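Alstead Student Robotics Program
Simulation Unit: Approaching and Opening a Door

This tutorial supports students preparing for the door task in the spring simulation round. It assumes that the introductory unit has been completed and that the team can already start the simulator, load a room and drive the robot under manual control.

Before you begin

Each team works in groups of 2, with one student at the controls and one keeping the log. Open the room file from the shared program folder and save a copy under the team name. Do not edit the original. Confirm that the time step is set to 3 milliseconds, as scores from runs with any other value will not be accepted.

Step one: set the starting position

Place the robot so that it faces the doorway, with both grippers raised and open. Record the position and heading in the log. Teams that skip this entry cannot repeat a run, and a run that cannot be repeated does not count toward the final score.

Step two: find the handle

Switch to the head view and turn the head until the handle comes into sight. Mark its location with the point tool. Take a second mark from a slightly different heading and compare the two. If they do not agree, delete both and start again.

Step three: plan the approach

Choose one gripper for the handle and assign the other a resting pose clear of the body. Draw the path of the chosen gripper in short segments. Check each segment for contact with the door frame and with anything standing between the robot and the doorway. The body shell hides part of both arms in the head view, so the outside view must also be checked before the path is approved.

Step four: run at reduced speed

Carry out the first attempt with the arm speed limited to 200 millimeters per second. Stop the run if the head tilts far enough for the horizon to rotate, and save the view for the log.

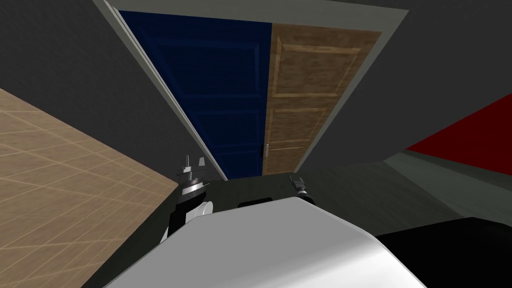
Craig McIver asked whether a team should reset the head before looking at the log, and added that his own group had lost almost a full session by resetting first. The log should be read first. A reset clears the joint history, and the cause of a tilt is usually found in the last few entries.

Step five: adjust and repeat

Change one setting at a time and write down each change. Once three runs in a row reach the handle without contact elsewhere, the speed limit may be raised to 700 millimeters per second for the scored attempt.

Submitting the work

Place the log, the saved views and the room copy in the team folder. Questions about scoring should be sent to Hildegard Wegener. Requests for additional simulator time are handled by Gavin Urquhart and will be considered until the end of April.

Page last revised 3/22/19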